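Home Programs Grants Reports Contact

Category: Student Projects / Robotics

Monthorpe Robotics Club: Mid-Year Progress Report to the Drindard Fund

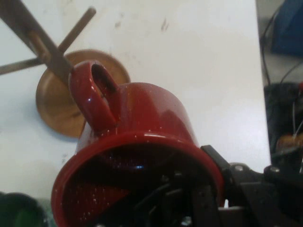
Mug task: gripper at the rim of the red speckled mug, mug tree behind.

Prepared by Danai Gkikas, club coordinator

Work since the last report

The club has met through the winter term with 15 students enrolled. The household tasks stream, which your grant pays for, is on schedule. The competition stream started late because the arm we ordered through Vukport came without its mounting plate. The plate turned up in June and Till Gerlach fitted it with two of the senior students.

The mug tree task is the main piece of work at present. The arm has to pick up an enamel mug and hang it by the handle on a wooden peg. Students guide the arm by hand and save each run, and those runs are then used to train the controller. We have 219 saved runs so far. Mareike Ruppert's group checks them and throws out any where the view from the wrist camera is blocked for too long.

Picking the mug up off its side is the harder half. The students tried gripping by the handle first and have since moved to putting a finger inside the mug and closing on the rim. Glare on the enamel is still a nuisance, and Timo Frerichs has asked for a diffuser for the bench lamp.

Spending

Parts are within budget. We underspent on travel and would like to move that money to replacement finger pads, which wear faster than we allowed for. Ingegerd Amundsen will send the revised figures separately.

Staffing

We have 3 mentors on the roster. One is away for most of next term and we have not yet found cover.

Next term

- Finish recording the mug task and start on the bowls
- Run the trained controller in front of families at the December open night
- Enter 2 teams in the Zoëga Cup, subject to your approval of the entry fees

We need a decision on the travel money before the parts order goes in.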